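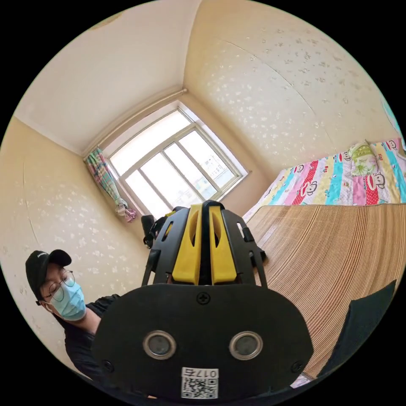 Courses > Social History > Handouts > The Bedroom

4 January 2018, by Emília Skála
8 shares | 4 comments

Who slept where?

Welcome back, all! These are my notes from the first session, tidied up a bit (Zdislava Charvát kindly read them through and took out my worst spelling).

We began with a habit most of us never question, which is that a bedroom is private. For much of European history it wasn't, or not in our sense. Servants might sleep in the same room as their masters, travellers shared beds with strangers at inns, and in grander houses you could receive visitors while still propped up on your pillows. The bed itself was often the most valuable thing a family owned, so of course you showed it off!

Corridors matter more than you'd think. In older houses one room often opened straight into the next, so getting to the far end meant walking through everybody else's sleeping space. Once builders put in a passage, a door could stay shut. Necati asked whether people wanted privacy first or got used to it afterwards, and I'm still chewing on that one.

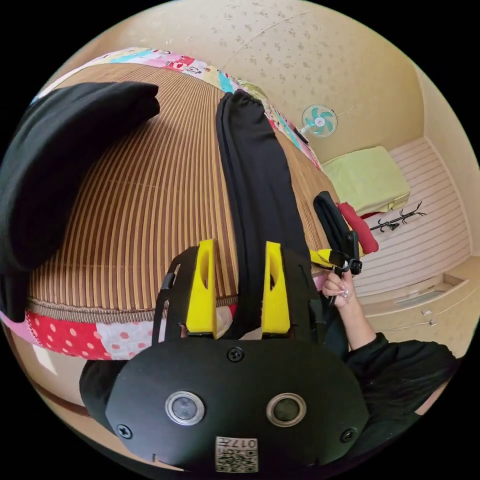 Fig. 2. Week one: small rooms.

Then there's the children's question. In the cottages at Risdale we looked at a family with up to eight people in three beds, heads at both ends. I find it hard to read those letters without feeling cold feet on my shins. Bohumila Kollár wondered who got the wall side, and the letters do say: the youngest.

For February, please read the Moder inventories (the first four pages will do) and pick out every item kept in a sleeping room. Don't skip the dull ones, I love a chamber pot or a sack of oats. Bring your list along and we'll argue over it. If you can't get hold of the reading, drop me a line and I'll copy it for you.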